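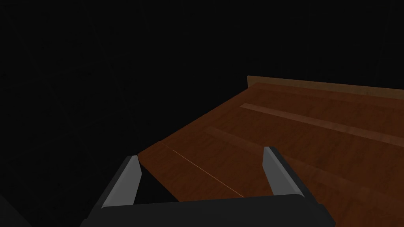
Wrist view in the sim, gripper open over the bench top.

Wrist camera offset after finger swap, sim vs. real cell

wcusi
2 November 2020

I look after one bench cell, a small arm with a parallel gripper and a camera on the wrist. We keep a simulated copy of it for checking moves before they go to the floor. Last month the old fingers wore out and I put on a longer set from Stokard. I updated the finger model in the sim the same day. The render at the top is from the sim with the new fingers.

On the real cell the fingertips now show up higher in the camera view than they do in the sim. Picks are landing short of the part. I have redone the tool center point twice and got the same numbers both times, so I don't think it is the TCP. What would you check next?

Wilmer Cusi

torque_dan

Camera bracket. If you took the fingers off with the camera still mounted, you probably leaned on the bracket. Ours bends if you look at it wrong. Put a square against it before you touch any software.

hollis_m

I'd look at the sim first. In your render the base of the gripper takes up a lot of the bottom edge. Is that how the real one looks? If the housing lines up and only the tips are off, your finger length is wrong in the model. If the housing is off too, it's the camera.

wcusi

Good question. I put the two views side by side. The housing is off too, by less than the tips. I measured the fingers with calipers and they come to 90 mm, same as the model.

hollis_m

Then torque_dan wins this one. Camera angle.

torque_dan

Told you. Loosen the bracket screws, seat it flat, tighten them a little at a time going corner to corner. Then redo the hand-eye calibration. Don't skip that part and just type in an offset.

pkz_line4

I don't agree with that. If picks are all short by the same amount, an offset is fine and you are running again in five minutes. A full calibration on our Kaneko cell takes about 22 minutes and somebody has to stand there with the target the whole time.

torque_dan

An offset fixes it at one height. Tilt the camera and the error changes as you go up and down. He'll be back here when he changes trays.

efrain.z

Same setup here at Gundance, and I have done both. The offset held until we went to a taller part, then we missed every pick. Now I recalibrate any time the bracket screws get touched, and I write it in the log.

Two other things to look at while you have it apart:

Check the dowel pin in the bracket. Ours had sheared and the screws were doing all the locating.

Check the cable. If it is tied too tight at the last joint it pulls the camera over when the wrist turns. Leave enough slack for the full turn and tie it behind the joint.

Efraín Zapata

pkz_line4

Fair enough on the taller parts. We only run one height, so I never see it.

gearmonkey

Off topic, but why is your sim background all black? Mine does that when the lights don't load and it makes the bench hard to read.

wcusi

I never built the room, only the bench and the arm. It loads faster and I only use it for moves. I did not bother with trays in that one either.

hollis_m

You might add the calibration target to the sim bench at least. Then you can compare the same thing in both views and you don't have to judge by the fingers.

wcusi

Update. Pulled the camera. The pin was fine but the bracket was bent, not by much, and it rocked on a flat plate. I had a spare from Etar in the drawer. Fitted that, retied the cable, ran the full calibration. Housing and tips both match the sim view now. I ran 845 picks over the shift and had 4 misses, all of them on one tray with a chipped corner. Tray is out of use.

pkz_line4

What torque on the bracket screws?

wcusi

Whatever the bracket sheet says for yours. Mine is snug by hand with the short key, plus thread lock. I put a paint mark across each head so I can see if one moves.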